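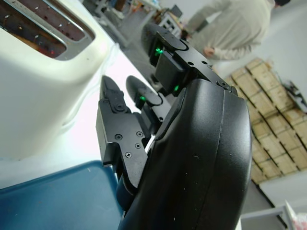
A white toaster and a blue tray.

The Gedside Ice Hockey Club advises members and supporters of several changes for the coming season. The details are set out in this thread. (1/12)

The club will play its home games at the Nusska Centre while the refrigeration plant at Pangaribuan Arena is replaced. The work is scheduled for completion in July, and all home fixtures before then have been moved. (2/12)

Capacity at the Nusska Centre is 1450, compared with 2000 at Pangaribuan Arena. Season members will have first access to seats. Reserved seat numbers do not carry over, and members will be asked to select a new seat through their online account. (3/12)

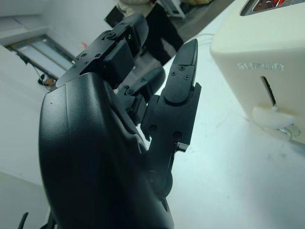 Members who prefer not to attend at the temporary venue may place their membership on hold at no cost. A hold preserves continuous years of membership and the right to return to the same seat at Pangaribuan Arena. Requests should be made through the member portal before the second home game. (4/12)

On playing matters, the club confirms that captain Endang Tarigan has had surgery on her left knee and will not be available for the opening rounds. Tarigan will continue to travel with the team and will assist the coaching staff on the bench. (5/12)

The coaching staff will not appoint a replacement captain. The three alternates will share the duties, with the letter assigned before each game. The club asks that supporters and media respect Tarigan's privacy during her rehabilitation. No return date will be given until she has resumed full skating. (6/12)

The roster spot will be filled from within the development squad. Two defenders have been invited to train with the senior group from the start of camp, and a decision on the final roster will be announced after the exhibition game against Grasivberg. (7/12)

The exhibition game against Grasivberg will be open to the public, with the puck drop at 5.30 pm. Entry is free for members and by gold coin donation for all others. Proceeds go to the junior equipment library, which lends skates, helmets and pads to first-year players. (8/12)
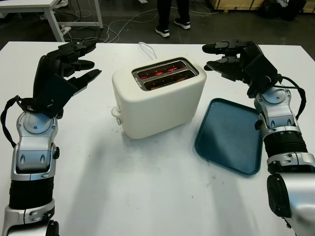 Will tickets bought for Pangaribuan Arena be honoured at the Nusska Centre?
All single-game tickets already purchased remain valid for the same fixture, and holders will be emailed a new seat allocation. Those who cannot attend may request a full refund up to 24 hours before the game. (9/12)

Parking at the Nusska Centre is limited to 678 spaces and is shared with the adjoining swimming centre. Supporters are encouraged to use the train where possible. Accessible bays are located beside the eastern entrance and do not need to be booked. (10/12)

Junior training times are affected as well. Under-12 and under-14 sessions will move to early mornings, as the Nusska Centre has a single sheet of ice and existing hirers keep their bookings. Team managers have the revised timetable and will forward it to families – please contact them in the first instance. (11/12)

The first 1000 supporters through the doors at the opening home game will receive a printed season guide. Enquiries about seating, holds or refunds may be directed to the membership office between 9 am and 4 pm on weekdays. (12/12)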